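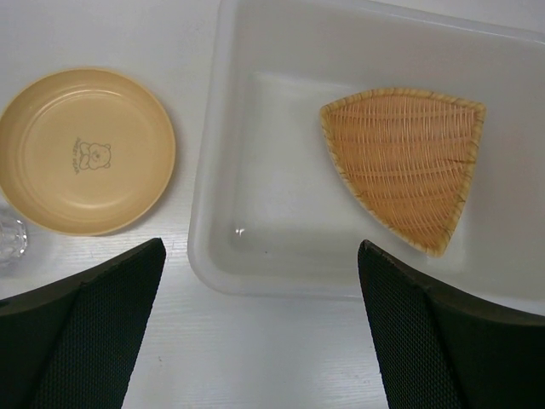
Grenddale opened its water treatment works to the public one morning in October, and I had been looking forward to it for weeks. I have drunk the town's water most of my life and had only the vaguest idea where it came from (the hills, I would have said, waving an arm). So off I went with my good walking shoes and a thermos of tea, and joined the line at the gate a little before nine.

We were split into groups and ours went up to the Flatby reservoir first, by minibus, along a service road that had been regraded over the summer. It is a covered reservoir, so what you see is a long grassy mound with vents poking out and a very handsome steel door. Our guide, an engineer from Gatti, the contractor that rebuilt the valve house, let us go inside in small parties to look at the new pipework. There are 2 inlet mains now where there used to be one, so either can be shut down for repairs without the town noticing a thing. She was plainly proud of those valves, and by the end I was rather fond of them myself!

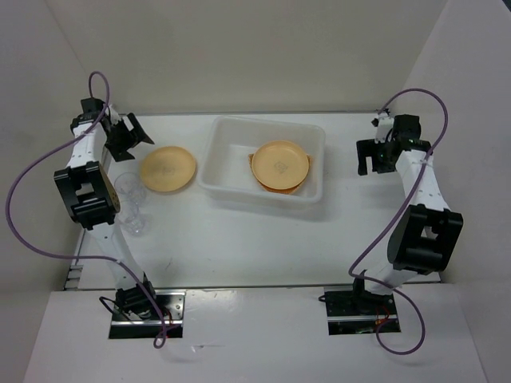 From there it was back down the hill to the filter hall, and that was my favorite part. The noise is lovely, a steady rushing like a creek after rain. The water comes through beds of sand and gravel, 7 of them, and every so often one is taken off line and washed backward with air and clean water until all the muck lifts out. We caught the end of a wash and stood at the railing like children at a zoo. A gentleman beside me asked how much sand was in each bed and got a much longer answer than he had bargained for, with a lot about grain size, and I enjoyed every minute of it.

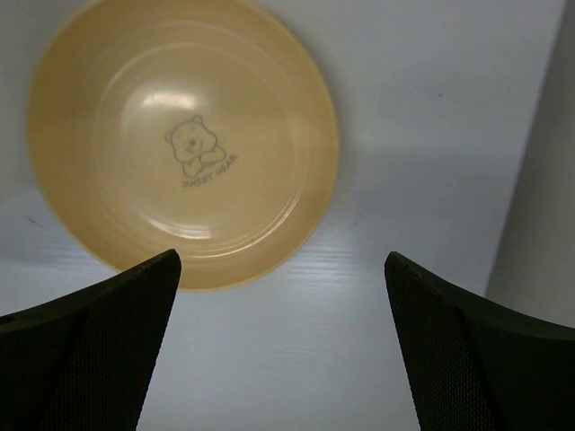
Settimio Marras

After the filters came coffee and then a talk about the Ostuletti pumping station, which we couldn't visit because the floor was still being poured. It will lift water to about 300 homes on the east side, where the pressure has always been poor on summer evenings. My sister lives up there and fills her kettle at a trickle, so I took careful notes for her and picked up the leaflet with the road closures. The main under Mill Lane goes in first, then the one by the school.

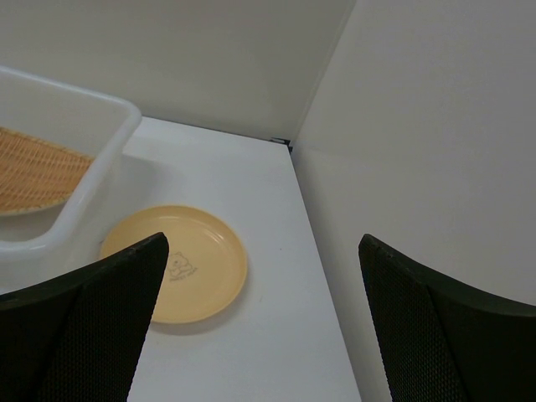 Tray with a woven mat

The last stop was the little lab, where they test samples from taps all over town for chlorine, cloudiness and so on. We were each handed a cup of water from the works and a cup from a spring, and asked to say which was which. I got it wrong, and so did most of our group. The tour took 2 hours all told, and the walk back to the parking lot goes along the old settling ponds, where there were herons. Bring a jacket if you go next time, as the valve house is chilly, and do ask about the sand.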